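Cuaderno de taller -- encuadernación y papel
04/07/2023
Última actualización: 18:42
3 comentarios · 7 veces compartido

Sigo con la cola de almidón, que me tiene frita. La tanda de ayer, con 80 gramos de almidón de trigo y 392 de agua, quedó con grumos otra vez (¡y eso que la removí como una loca!). Craig MacLeish dice que la deje reposar en frío antes de encender el fuego y puede que tenga razón, hoy lo he hecho así y ha salido bastante más fina.

Con ella he montado los lomos de los dos cuadernos Ramier. El papel Zumden agarra bien pero se ondula en cuanto te descuidas -- prensa enseguida y a otra cosa. El Entwistle ni se inmuta, aunque al plegarlo a contrafibra se raja, ojo los que vengáis detrás.

Pendiente: repasar el cosido del tomo grande. Son 53 cuadernillos y en el séptimo se me fue la tensión del hilo, se nota al pasar el dedo.
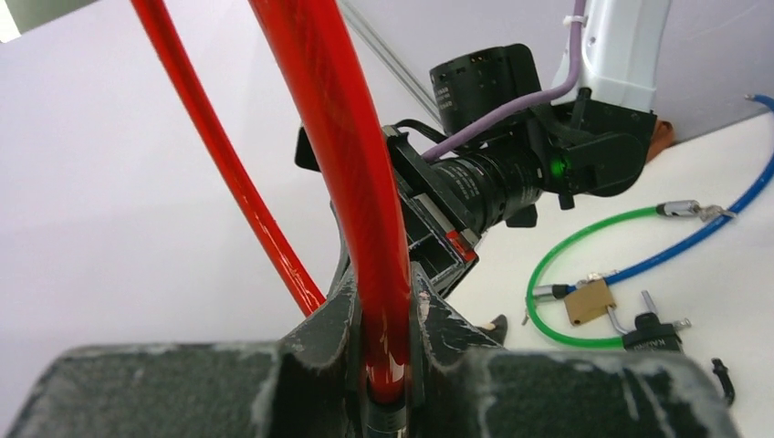
También tengo que decidir las guardas. Me tira el jaspeado de Drisura, el que compramos en diciembre, pero queda poco y no quiero gastarlo en una prueba. Igual corto primero unas tiras de papel de estraza para ver cómo abre la tapa y luego ya me pongo seria.

Craig, si lees esto: la plegadera de hueso buena la tengo yo, mañana te la dejo en el cajón de arriba.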